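Pesca con mosca en agua salada
Tema 4. Líneas de hundimiento y montaje del bajo

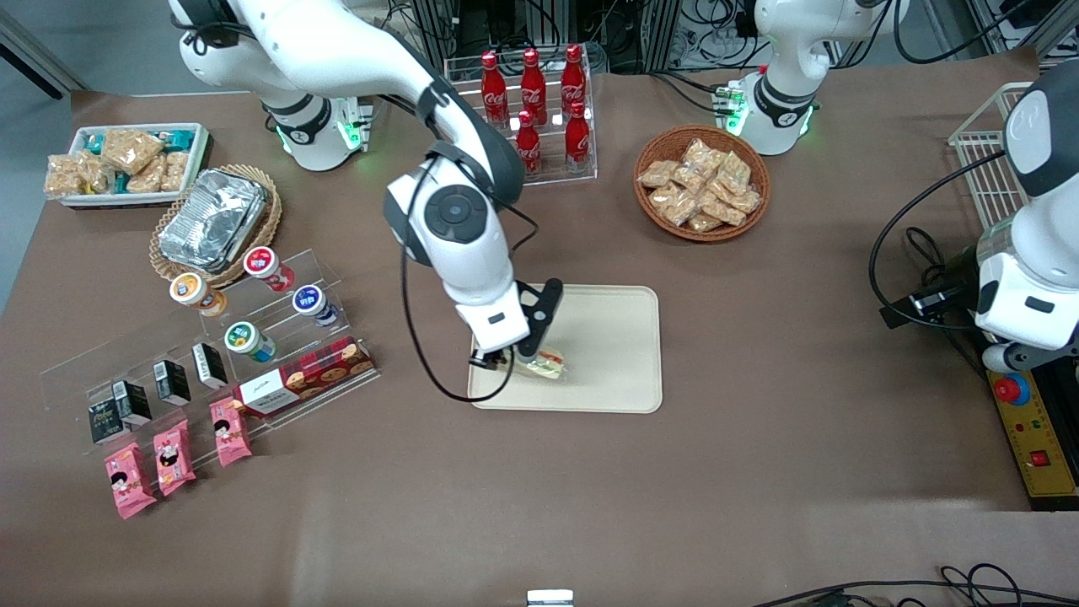
Fig. 4.0. Pinza negra sujetando un paquete pequeño envuelto, sobre bandeja beige.

4.1. Densidad y velocidad de hundimiento

La línea de mosca es el peso que se lanza. En agua salada se trabaja casi siempre con corriente, y la elección entre flotante, intermedia y de hundimiento condiciona la profundidad efectiva de la mosca más que el lastre de la propia mosca. La velocidad de hundimiento se expresa en pulgadas por segundo (ips). El valor del fabricante se mide en agua quieta y sin tensión, por lo que en la práctica sirve solo para comparar líneas entre sí.

Clasificación utilizada en el curso:
Flotante: no se hunde. Marismas y fondos de menos de un metro.
Intermedia: 1 a 2 ips. Playas con oleaje, superficie rizada.
Hundimiento medio: 3 a 4 ips. Bocanas y canales.
Hundimiento rápido: 6 ips o más. Veriles, pesca desde embarcación.

Una línea de 6 ips necesita 20 segundos para alcanzar 10 pies (3 metros) en condiciones ideales. Con corriente lateral se lanza aguas arriba y se da línea durante la caída. Si se tensa antes de tiempo, el vientre de la línea arrastra la mosca hacia la superficie.

4.2. Relación entre caña, línea y mosca

La numeración de la caña (8, 9, 10, 12) indica la línea que carga correctamente el blank. Para lubina se emplean cañas del 8 y del 9. Las del 10 al 12 se reservan para moscas voluminosas y peces de mayor porte. Las cabezas lanzadoras integradas admiten uno o dos números por encima, con la pérdida de presentación correspondiente.

El fallo más frecuente en las prácticas de la ría de Oltholm es iniciar el lance con la cabeza todavía hundida. Secuencia correcta:
1. Recoger hasta que el empalme entre cabeza y running quede junto a la puntera.
2. Lance rodado para llevar la cabeza a la superficie.
3. Levantar sin pausa y hacer un único lance atrás.
4. Soltar. Los falsos lances adicionales abren el bucle y cansan el hombro.

4.3. Bajo de línea

Con líneas de hundimiento el bajo debe ser corto — entre 0,9 y 1,5 metros — para que la mosca siga a la línea y no quede flotando por encima de ella. No se necesita conicidad. Basta un tramo único de fluorocarbono de 0,35 a 0,40 mm. En presencia de anjovas se añade un terminal de acero de 15 cm.

Nudos exigidos en la evaluación: perfection loop (unión a la línea), sangre doble (unión de tramos) y lazo sin deslizamiento (mosca). Todos se humedecen antes de apretar.

4.4. Registro de salidas

Cada alumno anota marea, viento, línea empleada, tiempo de caída y profundidad estimada del toque. Las fichas se codifican por zona: 467 para la bocana de Oltholm, 1534 para la playa de Tritudetti y 2356 para el canal de Jibrin. Las salidas en embarcación llevan el código 2615, sea cual sea la zona. No se admiten fichas sin hora de pleamar.

4.5. Ejercicios

a) Calcular el tiempo de caída hasta 4,5 metros con una línea de 3 ips (1 pulgada = 2,54 cm).
b) Dibujar la posición de la línea con corriente lateral, con y sin corrección del vientre.
c) Justificar la longitud del bajo para una línea intermedia en playa.

Entrega: primera sesión de septiembre, en el aula de Gaseo. El tema 5 trata la recogida a dos manos y el uso de la cesta de lance.

Revisión del texto: 29 de junio de 2024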